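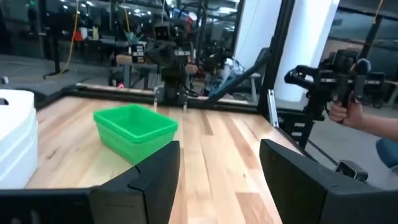

Vista desde la muñeca del brazo: la cesta verde vacía sobre la mesa y, al fondo a la derecha, el mando de mano.

4. Preparar la mesa para la jornada de puertas abiertas

Esta sección la escribí yo, Yara Geagea, después de nuestra segunda jornada en Hidari, así que perdonad si me enrollo - me gusta mucho esta parte. Doy por hecho que ya habéis montado el bastidor (sección 2) y calibrado los brazos (sección 3).

4.1 Antes de que entre el público

1. Encended el armario Caston y esperad 15 segundos antes de tocar nada más. Si aparece el código 202, apagad y volved a empezar.

2. Llevad los dos brazos a reposo y probad cada pinza: abrir, cerrar, abrir.

3. Colocad los objetos de la demo. A mí me gusta empezar con pocos y ligeros, ¡ya habrá tiempo de complicarse!

4. Comprobad la imagen de la cámara de muñeca. Tenéis que ver las puntas de los dos dedos y el hueco entre ellos.

5. Bajad la velocidad al 76 por ciento. Ziad Sfeir la prefiere más alta y discutimos por esto cada vez, pero con visitas mando yo.

PRECAUCIÓN: el botón de parada se queda siempre en manos de quien presenta. No lo dejéis en la mesa ni se lo prestéis a un niño, por mucho que insista.

4.2 Durante la demostración

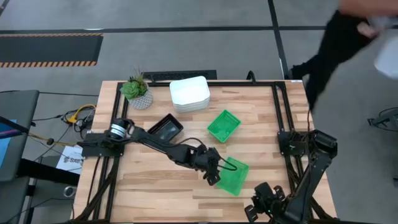
La demo que más gusta es la de mover cosas de casa, y conviene explicarla despacio. Contad primero qué va a hacer cada brazo y dejad que la gente se acerque a mirar. Las cestas verdes de rejilla vienen de maravilla: el brazo izquierdo engancha una con el dedo y la inclina, y se entiende sin explicar nada. La planta y los platos blancos los pongo hacia el fondo, lejos de esa maniobra.

6. Anunciad en voz alta cada movimiento antes de lanzarlo.

7. Haced la primera pasada sin comentarios y la segunda contando los pasos.

8. Si alguien quiere probar el mando de mano, primero parad los brazos.

NOTA: el lunes pasaron casi 400 personas y a media tarde yo estaba sin voz. Turnaos con alguien (gracias, Kanini Mugo).

4.3 Al cerrar

9. Brazos a reposo, pinzas abiertas y armario apagado, en ese orden.

10. Guardad el registro en la carpeta Khasawneh y apuntad las paradas de emergencia, también las que fueron sin querer.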